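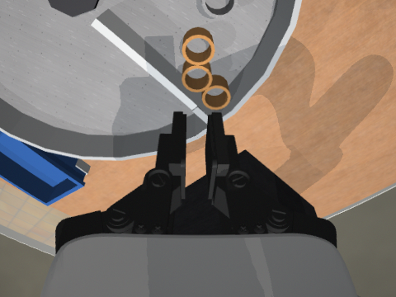 Rundbrief Januar 2022 - Neues vom Chor

Schnell ein paar Zeilen, bevor die Proben wieder losgehen. Bin spät dran, Sigrun hat schon zweimal gefragt.

Erstmal: Probenbeginn wie immer dienstags, 19.30 Uhr, im Saal über der Bäckerei Šimko. Eingang hinten durch den Hof, vorne ist ab sechs zu. Bitte mit Nachweis und Maske bis zum Platz, Lüften alle 20 Minuten, also warm anziehen. Wer sich nicht wohl fühlt oder hustet, bleibt daheim. Noten schicke ich dann per Mail, Übedateien auch.

Das Programm fürs Frühjahr steht jetzt. Titel: "Vullska und andere Lieder vom Wasser". Die meisten kennen das Titelstück noch vom Sommer vor drei Jahren, da haben wir es beim Hofkonzert gesungen, halb im Regen. Diesmal die lange Fassung mit allen Strophen. Die vierte ist neu gesetzt, Alt und Tenor tauschen ab Takt 41 die Stimme, das steht in den alten Kopien falsch drin. Also bitte: alte Kopien weg, neue nehmen! Die neuen erkennt ihr am Stempel rechts oben.

Dazu zwei irische Sachen, die Muireann Corrigan mitgebracht und für uns eingerichtet hat. Eins davon auf Gälisch. Keine Panik, es gibt eine Lautschrift, und Muireann kommt an den ersten beiden Abenden und spricht alles vor. Wir hatten im Dezember schon mal kurz reingeschaut, da klang es nach vierzig Leuten mit vierzig Meinungen zur Aussprache. Wird schon. Das andere ist ein reines Frauenstück, die Männer dürfen in der Zeit stühle rücken oder ihren Bass üben.

Im zweiten Teil dann der Zyklus von Sigrun Dalen, fünf kurze Sätze, a cappella. Sigrun sagt selber, der dritte sei zu hoch für den Sopran, wir probieren ihn erstmal einen Halbton tiefer. Wenns nicht geht, gehts nicht, dann singen wir vier. Für die Sätze eins und fünf brauchen wir je ein Solo (Mezzo und Bariton). Wer Lust hat, meldet sich bis Ende Januar bei ihr, vorgesungen wird im kleinen Kreis nach der Probe, ohne Publikum.

Probenwochenende: wir haben das Haus Zillska wieder bekommen! War knapp, die hatten schon eine Yogagruppe drin. 22 Betten im Haupthaus, der Rest schläft nebenan in den Mehrbettzimmern. Bettwäsche selber mitbringen oder dort leihen. Der Herd ist repariert, sagt die Verwaltung. Kochgruppen machen wir wie letztes Mal per Liste, die hängt ab der zweiten Probe am Klavier. Wer vegan isst, bitte dazuschreiben, nicht erst am Freitagabend in der Küche sagen. 61 Euro pro Person mit Essen, wem das zu viel ist, der redet kurz mit mir, das kriegen wir hin und es erfährt auch keiner.

Anfahrt: Bus geht nur bis 18 Uhr, danach Fahrgemeinschaften. Ich kann vier mitnehmen, aber ohne großes Gepäck, das Keyboard muss mit.

Kasse. Das Adventssingen hat 937 Euro in den Hut gebracht, trotz halber Besetzung und Kälte. Vielen, vielen Dank an alle, die draussen gestanden haben, und an die Thermoskannenfraktion! Ein Teil geht wie abgesprochen an die Kleiderkammer, der Rest in die Noten und in die Saalmiete. Klavierstimmen ist auch wieder fällig, das tiefe Es hört man inzwischen bis auf die Strasse.

Konzertort ist noch offen. Angefragt sind die Kirche und der alte Speicher von Vendine, beide haben noch nicht fest zugesagt. Im Speicher ist die Akustik schöner, dafür keine Heizung und nur eine Toilette. Meinungen dazu gern an mich, entschieden wird in der Februarprobe.

Noch was Kleines: im Saal liegen seit Dezember ein grüner Schal, eine Lesebrille und eine Stimmgabel. Bitte abholen, sonst trage ich den Schal.

Und wir suchen weiter Tenöre. Immer. Nachbarn fragen, Schwager fragen, Kollegen fragen. Notenlesen ist schön, muss aber nicht sein - regelmässig kommen ist wichtiger. Reinschnuppern geht an den ersten drei Dienstagen ohne Anmedlung.

So, muss los. Bis Dienstag, bringt Bleistifte mit.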